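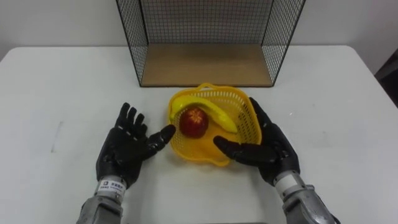 Visita al laboratorio de manipulación de Rekex: informe de la parada en la tarea de cesta

Motivo de la visita

En abril acudí a Rekex para revisar una parada de protección ocurrida en la estación de fruta. Me recibieron Marlies Plattner, responsable de ensayos, y Fabian Aigner, que mantiene el software de control (Skarkar, rama 5). La tarea consiste en meter una manzana y un plátano en una cesta amarilla de plástico calado, sobre una mesa blanca, y dejar la cesta en la estantería de malla negra.

El robot es un humanoide de cuerpo plateado y blanco. Trabaja de pie junto a la mesa y los cables le bajan por la espalda hasta el suelo.

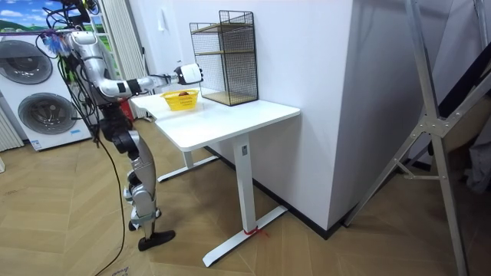
Según el registro, la parada se produjo en el ciclo 167 de una serie de 400. El brazo derecho se detuvo con la mano en alto y el controlador Chettiar notificó pérdida de comunicación con la muñeca. El tiempo sin respuesta fue de 472 ms. El par se mantuvo y el brazo no cayó, pero la consola siguió indicando «listo» durante toda la incidencia. Plattner considera este segundo fallo el más grave de los dos, y coincido: un operario que lea «listo» puede meter la mano.

Aigner repitió la maniobra en mi presencia a velocidad reducida. El empuje lateral de la manzana contra la cesta exige llevar el pulgar casi a ras de la mesa, con el antebrazo muy bajo.

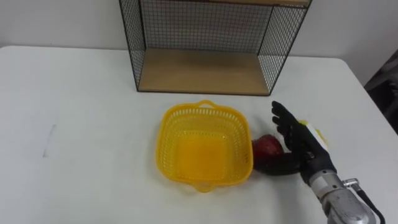 Causa y comprobaciones

El conector del cable de la muñeca tenía juego. En la postura baja el cable tira de él y el contacto se interrumpe. Lo reprodujimos moviendo el cable a mano con el par desconectado. La indicación errónea procede de Skarkar, que conserva el último estado válido cuando deja de recibir tramas.

En la recogida del plátano, con la palma hacia abajo y el brazo casi horizontal, no obtuvimos ningún corte.
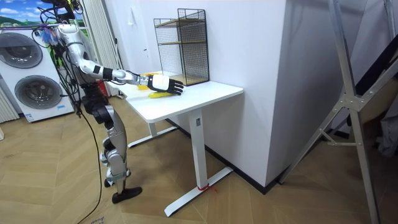
Eso no descarta el fallo en dicha postura, por lo que pedí incluirla en la nueva serie. También señalé el cable que cruza el parqué: debe ir canalizado fuera de la zona de paso.

Quedan abiertos el cambio del conector, pedido a Fuvow, y la corrección de la consola. Hasta entonces, acceso a la mesa solo con la seta pulsada.

Contacto: secretaría técnica | Todos los derechos reservados | Volver arriba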